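Piezoresistive film sensor drifts upwards under constant load

Posted in Sensors and Measurement

Soon-im Kang
Joined in March, 5 posts

I have made a small pressure sensor from carbon-loaded plastic film, sandwiched between two pieces of copper tape. It sits in a voltage divider with a 2000 ohm fixed resistor and I read the middle point with a 10-bit input on a cheap microcontroller board.

Pressing it with a finger works well enough. The trouble is when I leave a weight on it. I put a brass weight on the pad and the reading jumps to 188, then it keeps creeping up. After 37 minutes it was still moving. When I take the weight off it doesn't go back to where it started either, at least not straight away.

I have tried a different board and a different power supply, and it does the same on both. The copper tape is the sort with conductive glue, bought from Koketti. The film is an offcut and I don't have a data sheet for it.

Is this a wiring fault, or is it normal for this kind of film? I would like to use it to tell a light touch from a firm one, and if possible to log a steady load for an hour or so.

Munteanu
Moderator

It's normal. Carbon-loaded film creeps. The plastic keeps giving a little under load, the carbon particles move closer together and the resistance goes on falling, so your divider voltage goes on rising. When you take the load off, the plastic needs time to recover.

A few things will make it better, though none of them will cure it.

Load the pad to its full working range a dozen times before you take any readings. New film changes most in the first few presses.

Put a thin, stiff disc on top so the load always lands on the same area. A brass weight with a slightly uneven base will settle into the film and give you extra drift.

Check the tape. The glue side is often a poor contact and it is also soft, so it creeps as well. Fold the tape so that bare copper faces the film on both sides, and hold the edges down with ordinary tape outside the sensing area.

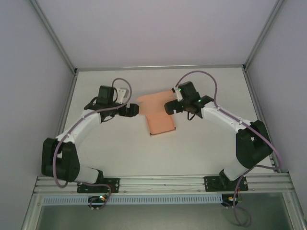

For light touch against firm touch you can ignore the slow drift altogether. Keep a running average over several seconds as your baseline and look at how far the new reading is above it. Freeze the baseline while something is touching the pad, or a long press will slowly vanish. Two thresholds are better than one – a higher one to switch on and a lower one to switch off – or it will chatter.

For logging a steady load over an hour I would not use this film at all. Get a small strain gauge load cell and an amplifier board. It will still drift a bit with temperature, but far less than what you have now.

Hokeo

mine did this too. i used foam instead of film and it was worse, so don't bother with foam

Soon-im Kang

Thank you both. I had the glue side facing the film on one side only, so I will redo that first and try the two thresholds. Does the stiff disc need to be smaller than the copper, or the same size?

Munteanu
Moderator

Slightly smaller, so the edges of the tape don't carry any of the load.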